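Can a Machine Do Your Chores Yet?

A lesson page for readers ages 9 to 12
Written by Ursina Aigner
Updated 2022-12-26

A chore looks like one job. To an engineer it is a list of smaller jobs, and each one must go right before the next can begin. Putting away a cup means finding the cup, reaching for it, closing the fingers with the right force, lifting, moving, lowering, and letting go. Your brain handles all of this while you think about lunch. A machine needs every part worked out.

Some machines already do chores well. A dishwasher sprays hot water at plates held in a rack. A washing machine turns a drum. Both work inside a closed box where nothing unexpected happens. The person does the hard part, which is loading and unloading.

Robot vacuums go a step further. They leave the box and move across the floor. A floor is mostly flat, though, and a vacuum does not have to pick anything up with fingers. A sock can still stop it.

What makes a chore hard for a robot?

Engineers look at several questions. Does the object change shape, like a towel? Does it come in many sizes? Is it fragile? Does it move on a hinge, like a door? Each "yes" makes the job harder.

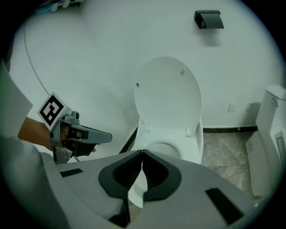 Bathrooms are a good test for household robots. Most of the surfaces are hard, but many of the parts move, and the space to work in is often small. Take the lid and seat of a toilet. With both of them up, the lid leans back toward the wall, and the seat meets the bowl at a small hinge bracket. A robot cannot pull a part like that in any direction it likes. The hinge allows only one path, a curve, and the fingers have to follow it. If the robot pulls straight, it strains the hinge or loses its grip. If it lets go too early, the lid drops.

Color is a second problem. A white lid in front of a white wall has weak edges in a camera picture. People use shadows and memory to tell where the lid ends. A computer program has to learn the same skill from many pictures taken in many rooms.

How do robots learn a chore?

One way is to write rules. A programmer types each step: move the hand forward, close the fingers, lift. Rules work well in a factory, where the same part arrives at the same place all day. They work poorly in homes, because no two homes match.

Another way is to learn from people. A person does the chore while holding a gripper, a tool with fingers like those of a robot hand. A camera records what happens. The program compares many recordings and looks for the pattern they share. Some grippers carry a square black and white marker. A computer can find the marker in a picture and work out where the tool is and which way it is tilted.

Suppose a team makes 300 recordings of one chore. If all of them come from one room, the program may learn that room and fail next door. If they come from 23 rooms, it has a better chance of learning the chore itself.

So, can they do it yet?

Partly. Here is how things stand for four kinds of work.

Sweeping or vacuuming an open floor: yes, with machines you can buy in a store.

Moving boxes of one size in a warehouse: yes, in many places.

Folding laundry: sometimes, slowly, and often with a person watching.

Cleaning a whole bathroom in a home the robot has never seen: not reliably.

The word "reliably" matters. A robot that succeeds 11 times in a row may still fail on the next try. A useful home machine has to work on a dark day, with a wet floor, and with the towel on the wrong hook.

Try it yourself

Put on thick mittens. Use only your thumb and one finger to open a hinged box, such as a lunch box, and close it again without letting the lid drop. Do this 3 times. Then close one eye and repeat. Write down each step your hand made, including the small corrections.

Words to know

Gripper: the part of a robot, or a hand-held tool, that holds things.
Hinge: a joint that lets a part swing along one curve.
Marker: a printed pattern that a computer can find in a picture.

Thanks to Qianru Yin and Eldana Dinsa for checking this page.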